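3.2 Collecting demonstrations by teleoperation

All of the Mellow demonstrations were recorded in our lab at Pastberg, on a kitchen tabletop that we rearranged between episodes. The operator drives the arm with the Urnis hand controller, a light device held in one hand, while watching two live views: one from above the table and one from the wrist. We had expected people to rely almost entirely on the overhead view. They didn't, and this was one of the most enjoyable surprises of the whole study! Once the fingers came within a hand's width of an object, nearly every operator switched to the wrist view and stayed there until the grasp was finished.

The toaster oven became our favourite object for this reason. Its door and handle demand a careful approach angle, and the metal edges throw bright highlights that shift as the wrist turns. Small produce pieces are far more forgiving, and new operators usually began with those before moving on to the oven (Figure 2). 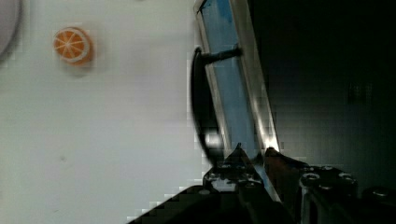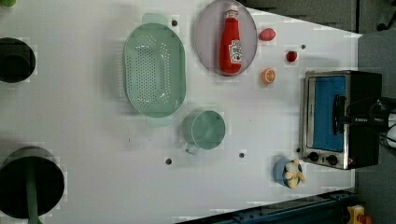
Figure 2. Views from the tabletop kitchen: the gripper fingers at the metal edge of a light blue panel with a black handle (first), and the table from overhead, with the toaster oven at the far edge and the colander near the top centre (second).

3.3 Operators and practice time

We recorded more than 900 episodes with 15 operators, most of whom had never moved a robot before. Each person practised freely before recording, in whatever way they liked. Some stacked cups, and one spent the whole time nudging a strawberry in circles, which was great fun to watch and gave us useful data on fine wrist motion.

Mingxuan Jiang reviewed the episodes and labelled the moment of first contact in each. We kept failed grasps when the operator recovered without help. The Xie baseline discards them, but we think they are some of the richest behaviour in the set, and Section 5 looks at what the policy learns when they are left in.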